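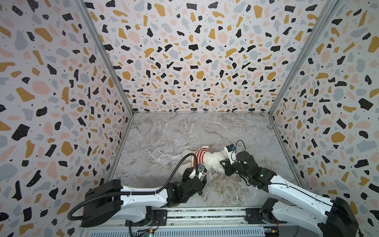 When does the November coat and blanket drive close?
Drop-off ends on the last Tuesday of the month, 7 pm sharp, side door on Lozano Street.

Right, quick one this time because the print deadline is tonight and I still have the bus timetable to type in.

Coats first. We had 300 in by the end of last year and the target is the same again. Adult sizes go fastest, mens large especially. Kids coats we have plenty of already, so if you have both in the closet bring the big ones. Zippers that work please. Buttons we can fix, zippers no. Madhu Goel has a sewing machine and two free evenings and that is the whole repair department.

Blankets – any size, washed. No electric ones. No pillows either, we had a whole van of pillows last time and the shelter in Cimholm would not take a single one. They ended up in Trilok Saxena's garage til March.

Soft toys are ok if clean. Bag them seperately and write TOYS on the bag. Big letters.

New this year: gloves and hats. In pairs, for the gloves. Rubber band round each pair, or a safety pin. Scarves fine too.

Where to bring things. Sestley side: the hall, side door, weekdays 4 to 7. Ring twice, the bell sticks. Cimholm side: Harsh Semwal's porch, blue bin, any time, lid ON because of the rain. Up at Drevia there's no drop point now that the feed store has shut, but Abhishek Singhal drives down most mornings and will pick up if you call the hall the night before. Leave a message. Speak slowly, last week's sounded like "fourteen goats" and it was 14 coats.

Sorting is the Saturday after we close, from 9. Need people for folding and people for lifting. Bring your own mug. Chidubem Okonkwo is doing the soup again, lentil, plus the bread if the oven behaves. Teenagers can get school hours signed, ask for the green form at the desk BEFORE you start and not at noon when everybody is leaving.

Money. The van rental is 100 for the weekend, up from last year, and gas on top. There is a jar at the hall. Checks also ok, put "coats" on the memo line or it goes in the roof fund and getting it back out takes weeks. The roof fund stands at 1569 by the way, thank you to those who came to the pancake supper. Still a long way to go on that.

Can't get out of the house? Call and somebody will come round, afternoons best.

One more – whoever left the gray suitcase by the side door, it is locked and we can't sort what we can't open. Key please. Or come and get it.

Next issue: bus changes, choir dates, lost and found list (long). Send anything else by Tuesday noon, not after, I mean it this time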